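Lurkell hand grippers, pair (left and right)
Equipment > Textile handling > Teaching tools

Status: in stock, 16 pairs. Page updated 29 November 2021.

What it is
Two hand-held grippers, black body, yellow fingers, worn out in the field by whoever does the folding. You fold, the arm at the laundry learns the fold later. No arm needed on site. No programming.

Who buys them
Laundries, hire firms, clothing sorters. Kettle has had them on the trouser line since September. Weseo took 3 pairs for home sessions, folders working from their own bedrooms and paid by the hour.

What changes on the floor
Short version: less lifting, more teaching. Longer version from Ingeborg Diekmann, shift lead at Kettle:
"Jeans were the worst job. Heavy, stiff, everyone's wrists gone by dinner. Now the arm does the plain ones and my lot do the odd ones, plus an hour a day with the grippers. Two of them got moved up a pay grade for it. One hates it and went back to pressing, fine by me."
Worth knowing before you order: people will ask if they're teaching their own replacement. Have an answer ready. Kettle put theirs in writing, no jobs cut on the line for the length of the contract, and asked the folders to sign off the text first. Svenja Hamann in our office can send you the wording.

In the box
Left gripper, right gripper
Spare fingers, yellow, one set
Charger and lead
Label sheet (each body carries a code, keep left and right codes together on you're session sheet)
Carry bag

Using them
Fingers only, no thumbs helping. Grip the fabric near the hem or waistband, not mid leg. Go slower than you want to. Stop if your wrist aches, 84 minutes is the longest session we allow and most people do less. A bed is fine, so is a table. Clavent folders mostly work on a bed at home.

Jeans on a bed, woven mat on top:

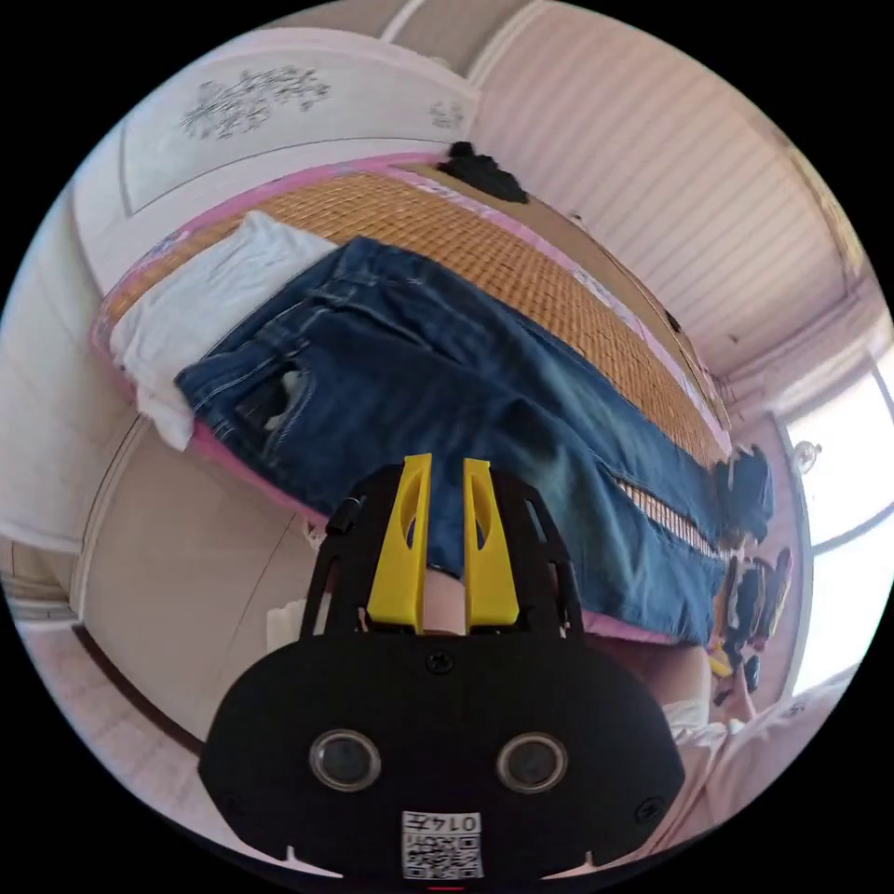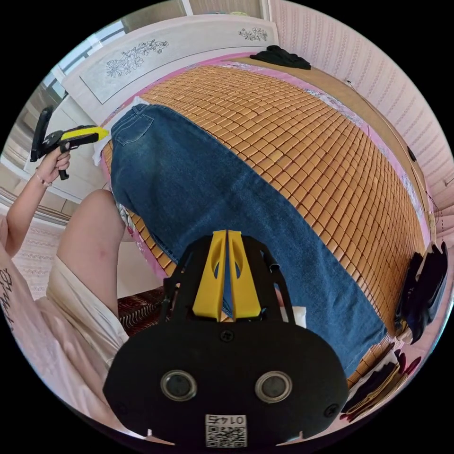
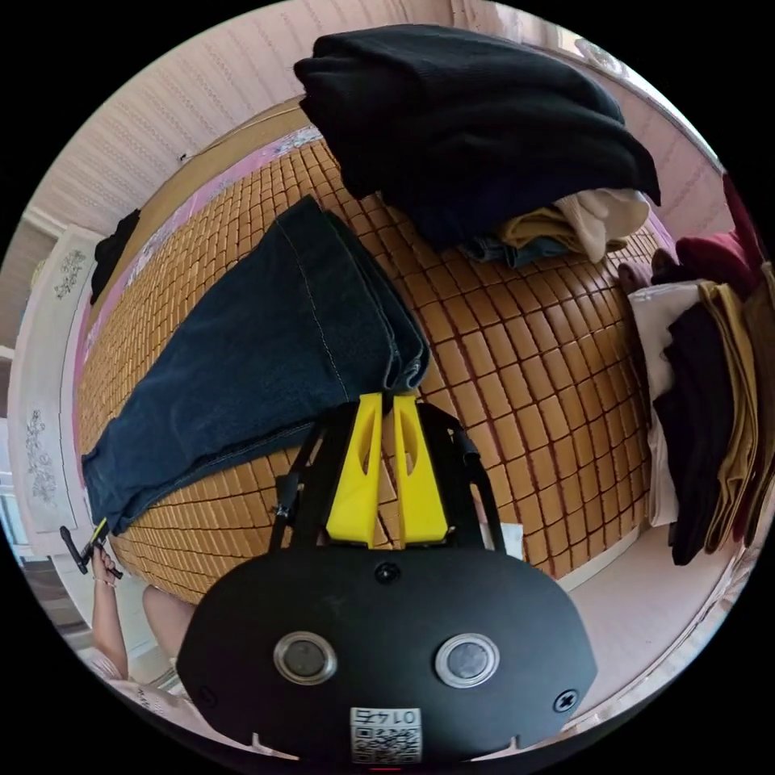
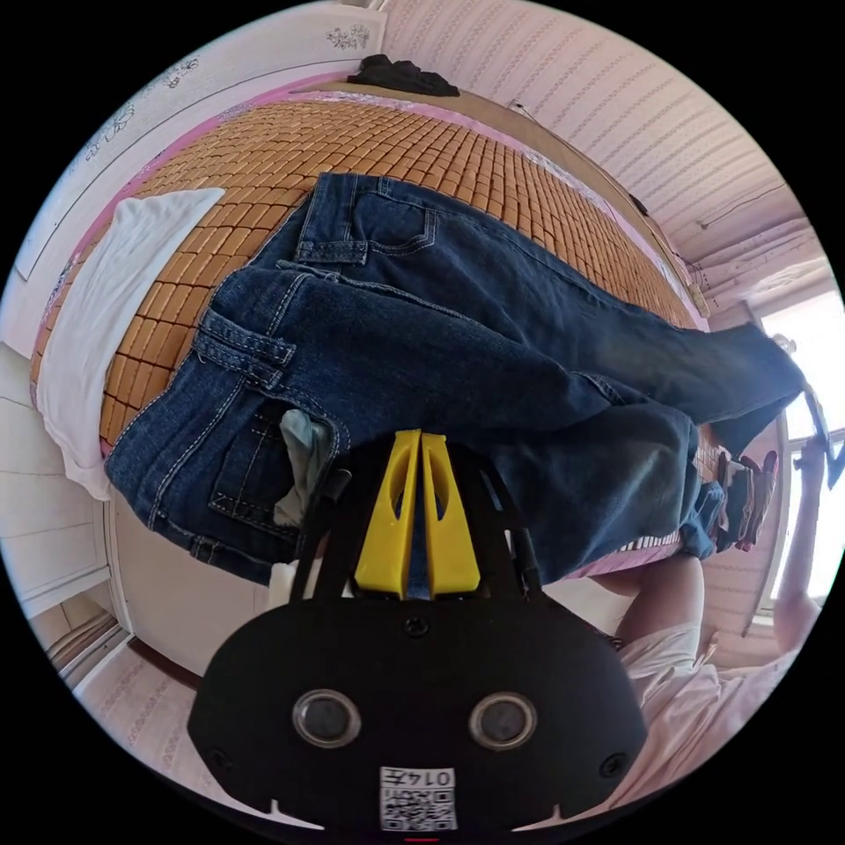
Questions we get
Does it record the room? Yes, whatever is round the garment. Tell the people you live with, tidy away post and family photos.
Left handed? No difference, both hands work.
How many folds before the arm is any use? Depends on garment. Kettle did 80 per style and then topped up where it went wrong, mostly on the legs.
Can I wash the fingers? Wipe with a damp cloth. Do not soak. Do not put in the dishwasher (has been done).
Can we hire? Yes, by the week, ask Ertuğrul Tekin.

Returns and repairs
Send both halves back even if only one is faulty, they are matched as a pair and we cant test one alone. Loose screws on the body, tighten by hand, dont force. Put the label code in the email subject or it sits in the wrong tray. Repairs go to Reinhold Wunderlich at the workshop door, mornings only.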